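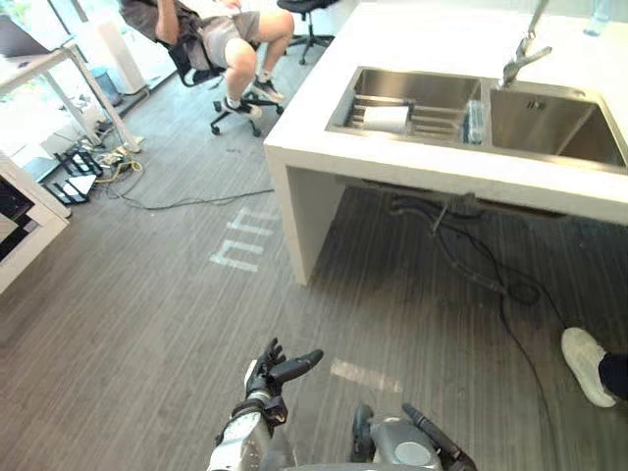

Wayne Ellwood
Owner and writer, Slow Miles

I put new tape on my handlebars in September. The old tape had gone shiny on the tops and was coming loose near the left brake lever, and I'd been riding with a strip of electrical tape over it since spring.

The bike is a Sevetti I bought used for $179. It came with cork tape that was comfortable but soaked up sweat and tore when I leaned it against a wall. After that I used Abreu gel tape, which is thick. On long rides my hands felt fine. In winter gloves I couldn't close my fingers around the bar properly, and I have small hands to begin with.

This time I bought a roll of Takura for $21. It's thinner and has no glue on the back, so you can unwrap it and start over. I did that twice on the right side. The stretch around the lever is where I always leave a gap.

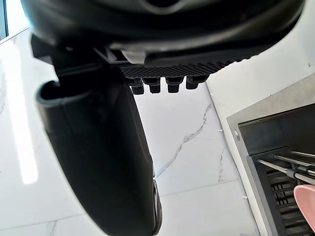

Tape with a deep pattern holds dirt, and after a few muddy rides you can't get it clean. Smooth tape wipes down easily but I don't trust it in rain. What I want is something in between, with a fine, regular texture like the black underside in the photo. The Takura is close to that, though the pattern is a little larger.

I rode 41 miles on it Sunday, out past the Gamura warehouse and back by the river road. My palms were sore by the end, but I think that's the saddle being tipped too far forward. I've moved it back up and will try the same loop again. The end plugs don't fit well and one has already fallen out, so I still need to order a pair.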